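How to Run a Robot Open Day When the Job on Show Is Wiping a Sink

Filed under: Demos and visits

The first time we opened the doors at Drukow, we showed people an arm stacking blocks. They watched for four minutes, ate all the pastries and left. The second time, we showed them how a washbasin gets cleaned with a small checked cloth, and I had to ask people to go home. This page is the running order we ended up with, along with the mistakes, which I have left in because they were expensive.

It assumes you have a household robotics project of some sort, a bathroom you can get into, and a date on the calendar that somebody else picked. Ours was a Sunday in September. We had 91 visitors, and a bathroom that fits two if they like each other.

What you need

A sink with something awkward near it. A plain basin on a plain wall teaches visitors nothing.
A cloth small enough to close in one hand.
A person who can clean a sink at normal speed while being stared at.
A screen in a bigger room, with head-level footage from the cleaning already on it.
Your robot, charged.
A second charger, for when the first line turns out to have been optimistic.
Sticky labels. You will need more than you think.

Step 1. Pick one chore and keep it short

Our original plan was "a morning in the bathroom," which sounded like a medical problem and ran to 149 separate actions on the planning sheet. Josphat Mwakalinga, who looks after our training data, drew a line through nearly all of it with a ruler. What survived was the sink: wet the cloth, wring it, wipe the bowl, wipe the rim, get into the back corner, do the tap.

That is still a lot. A visitor who has wiped sinks for forty years has no idea how much is going on in there, and your whole afternoon depends on showing them.

Step 2. Show the human version first

We used to start with the robot. Don't. If people see the robot first, they compare it with the robots in movies, and you lose. If they see a person first and have to explain what the person is doing, they become very forgiving.

Put the footage up and ask the room to call out what each hand is doing. Keep the sound off and your own mouth closed for as long as you can stand it.

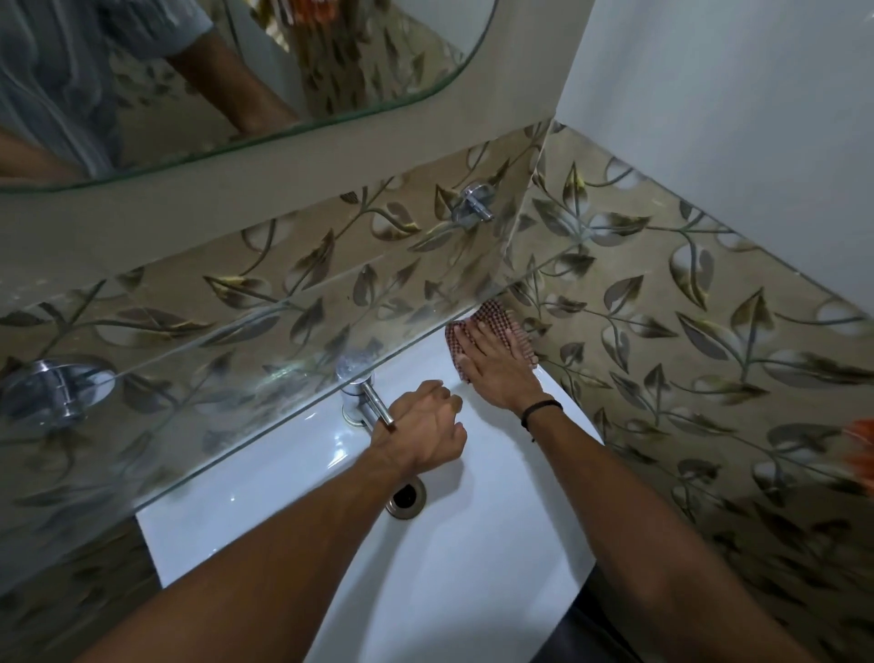

Most people will say "wiping." Let them. Then ask what the left hand is for. There is usually a pause, and then somebody, often a child, points out that it is hanging on to the tap. Now you have a real discussion going: is it holding the tap to work it, or for balance while the other arm reaches to the back of the basin? We let the room vote. The room has never once agreed, and neither has our team, and I would say that argument is the best ten minutes of the day.

It also sets up the thing robots are bad at. A person leans, braces, reaches and presses without making a plan for any of it. Our arm has to be told which surfaces it is allowed to touch, and how hard. Early on we told it none of them. It spent a whole week hovering over sinks like a nervous waiter.

Step 3. Talk about the stuff that confuses a robot

This is where the awkward sink earns its keep. Walk the group through the usual troublemakers:

Glass. A clear shelf above a basin lets the pattern of the tiles come straight through it. The robot sees tiles. The robot goes for the tiles. There is a noise.

Mirrors. To a camera, a mirror is a window into a second bathroom with a second arm in it. Ours was shy around its own reflection for most of the spring.

Chrome. Shiny, curved, and a different color every time you move your head.

Patterned tile. Leaves and vines are lovely to live with. They are also a whole hedge of edges that mean nothing, and the software has to learn to ignore every one.

Keep this part to 7 minutes. Josphat once went to twenty-five on mirrors alone and we lost the back row to the coffee urn.

Step 4. Let people try it with one hand

Hand out dry cloths and have everyone put one arm behind their back. Ask them to fold the cloth, turn it over and press it into the corner of a cardboard box. Then ask them to do it wearing an oven mitt.

This gets loud. It should. By the end they know in their own fingers what a simple two-finger gripper is up against, and you haven't had to show a single slide. Collect the oven mitts afterward. We started with a dozen and I am now down to three, none of them a pair.

Step 5. Wringing, or the part everyone underestimates

Go back to the screen for this one. Wringing out a cloth looks like nothing at all, and it is the most requested item on our comment cards, just ahead of "more chairs."

Ask the group to copy the hands they see, one on top and one underneath, and to squeeze. Then ask them how they know when to stop.

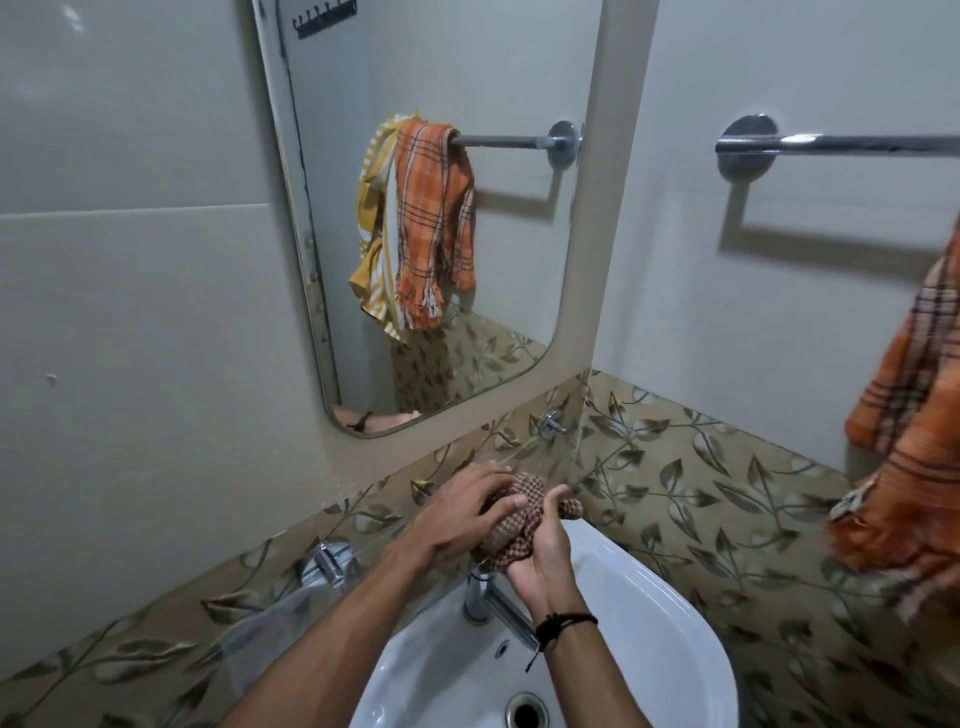 They won't have a good answer. People say "when it feels right," which is very hard to type into a computer. Some say they listen for the drips. A woman from the Clavville group told us she stops when her wrists are bored, and Josphat wrote that down and has been quoting it in meetings.

What you want them to take away is that cloth has no fixed shape. A mug stays a mug however you pick it up. A cloth is a square, then a lump, then a slightly different lump, and each lump hides most of itself inside your hands. Add running water and the weight keeps changing too. We have collected 1,460 short clips of people squeezing cloths over sinks, and the robot can now wring one out well enough to soak only the front of its own base.

Step 6. Now bring on the robot

By this point the crowd is on its side. Our robot is called Jotuvano, after a naming contest I was not allowed to cancel. Put it at a practice basin in the large room, with a rope at arm's length plus a bit more. Arm's length means the robot's arm, which we learned using a visitor's hat.

Run it in this order:

1. Wipe the bowl. It nearly always works, so it goes first.
2. Wipe the rim. It mostly works.
3. The back corner. Say "this is the hard one" before you start, so that failing looks like part of the lesson.
4. Wringing, if the mood is good and the floor is tiled.

Do not speed anything up. Somebody will suggest it, and a robot wiping a sink at double pace looks alarming without looking any more skilled. Ours takes a little under five minutes to do the bowl. I fill the time by asking the crowd to guess where it will go next, and they get fiercely attached to their guesses. We have had cheering. For a sink.

When it drops the cloth, and it will, leave it for a moment. See whether it notices. The groan when it carries on wiping with nothing in its fingers is worth any amount of polished video.

Step 7. Questions

You will get these, so have your replies ready.

"Does it do toilets?" No. Every group, every time. No.

"Could a person do that faster?" Yes, by a wide margin, and they just watched one do it.

"Why not build a special sink-cleaning machine?" A fair point. We say that the sink is practice, and that cloth, water and tight corners turn up all over a house. Juhász, our electronics lead, prefers to say "good idea" and walk away.

"When can I buy one?" Do not name a year. I named one in our first season, and a man comes back each time to ask me how it's going.

Step 8. Cleaning up

Allow an hour. Wet cloths get everywhere, including one that went home in a coat pocket and came back by mail. Peel the sticky labels off the tap before they dry on. Read the comment cards the same evening while you still remember who people were, and put the robot on charge before you sit down, or you'll find it on Monday with its arm at half-mast.

And wipe the practice sink. By hand. It takes forty seconds.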